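How to Clean and Check the Inside of an Old Desktop Tower

By Teodor Grecu
Updated 2025-10-05

An office tower that has spent several years under a desk can usually go back to work after a cleaning, a memory check and a new coin battery. The job takes one afternoon the first time and less than an hour once you have done a few. These steps are written for the used business machines we get most often at Arwood, but they apply to nearly any full-size tower with a removable side panel.

What you need

A Phillips #2 screwdriver
A can of compressed air or a small electric blower
A soft brush, about the size of a paintbrush for trim
Cotton swabs and isopropyl alcohol, 90 percent or higher
Thermal paste
A CR2032 coin battery
A wrist strap
A muffin tin or an egg carton for screws
A flashlight

Skip the household vacuum. The hose can build up static and the nozzle tends to catch on small parts. If the dust is heavy, take the tower outside for the first pass.

Step 1. Shut down and disconnect

Copy anything you want to keep to another drive before you start. Shut the computer down from the operating system, switch off the power supply at the back if it has a switch, and pull the power cord. Unplug the monitor, keyboard, network cable and anything else. Hold the power button in for seven seconds to drain what is left in the power supply.

Write down which video port the monitor was using. On a machine with a graphics card, the port on the main board may be turned off, and people lose a lot of time to a black screen that only needs the cable moved.

Step 2. Open the case

Lay the tower on its side with the removable panel facing up. Some panels are held by thumbscrews at the back, others by a latch or lever. Slide the panel toward the rear and lift. If it doesn't move, look again for a screw. Put the panel somewhere it will not be stepped on.

Clip the wrist strap to bare metal on the chassis. If you don't have one, touch the metal frame before you reach in and again each time you come back to the table.

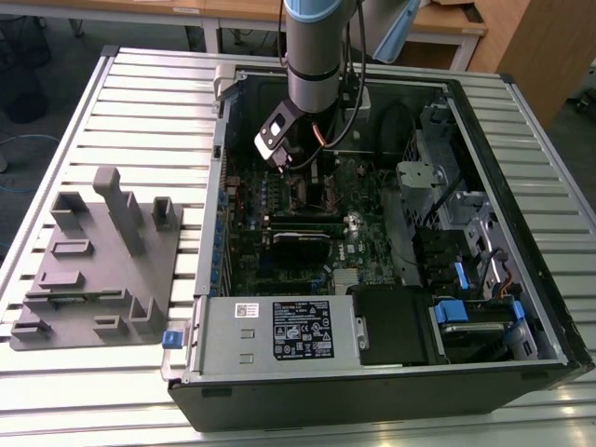 Before touching anything, find the parts that come out without tools. Business towers often mark these in one color so that a technician can spot them quickly. On a case like this one the color is blue: there are small tabs along the expansion slot brackets, a latch at the end of the power supply, and two release clips at the drive bay, where the hard drive sits in its tray. Blue isn't a rule across every maker, and green and purple are also common. Squeeze or slide each release gently to learn how it moves. If one feels stuck, brush the dust from around it and try again before using more force.

Take a few pictures with your phone now, including one of each cable where it meets the board. Amarachi Amadi keeps hers in a folder named for the serial number of the machine, and I have started doing the same.

Step 3. Remove the graphics card

If there is a graphics card, take it out before cleaning. It hides a good part of the board and collects dust on its underside. Unplug its power cable if it has one. Release the bracket at the rear of the case, then press the small catch at the end of the slot on the board. Pull the card straight out with both hands, holding it by the edges. Set it on a clean, dry cloth or an antistatic bag laid flat.

Step 4. Blow out the dust

Work from the top of the case to the bottom, using short bursts. Keep the can upright, or it will spray liquid. Hold fan blades still with a finger or a swab while you blow across them. Spinning a fan with air can damage the bearing.

Give extra time to the fins of the heatsinks, the intake of the power supply and the front grille. A gray mat of lint often forms on the inside of the front panel, and on many towers you have to unclip the panel to reach it. Never open the power supply itself. It can hold a charge after the cord is out.

Use the brush for whatever stays behind, and go lightly around capacitors and connectors.

Step 5. Reseat the memory

Open the clips at the ends of each memory slot and lift the module out by its edges. Wipe the gold contacts with a swab dampened in alcohol and let them dry. Line up the notch and press the module down until the clips close. It takes more pressure than most people expect, but it should be even pressure, straight down.

If there are two or more modules, put each back in the slot it came from.

Step 6. Replace the thermal paste

You can leave this out if the computer was running cool. Loosen the screws on the processor cooler a little at a time in a crossing pattern. Twist the cooler slightly to break the old paste free, then lift. Do not pry under it. Clean both surfaces with alcohol, put a dot of new paste the size of a pea in the center of the processor, and tighten the cooler in the same crossing pattern. Plug the fan back in if you unplugged it.

One of the Jelby office machines I cleaned in May was idling at 63 degrees Celsius. With new paste and a clean heatsink it idled at 42.

Step 7. Change the coin battery

Press the clip beside the battery and it will pop up. The side with the writing faces the same way as the old one did, normally up. The clock and the firmware settings may reset, so expect a message on the first start.

Step 8. Check the cables and close up

Put the graphics card back and push until the catch clicks. Go over every connector with the flashlight, comparing it with your phone pictures. Press on each drive cable at both ends. Tuck loose wires away from fan blades.

Stand the tower up and connect power, one monitor and a keyboard. Start it once with the panel still off, keep your hands out, and look to see that the fans turn. Set the date in the firmware screen, check that all the memory is listed, and shut down. Unplug the cord again and put the panel back on.

If it won't start

No lights or fans: check the switch on the power supply and the large power connector on the board.
Beeps and no picture: reseat the memory, then the graphics card.
Fans run but the screen is black: move the monitor cable to the port you wrote down in Step 1.
No drive found: reseat the data and power cables at the drive and the data cable at the board.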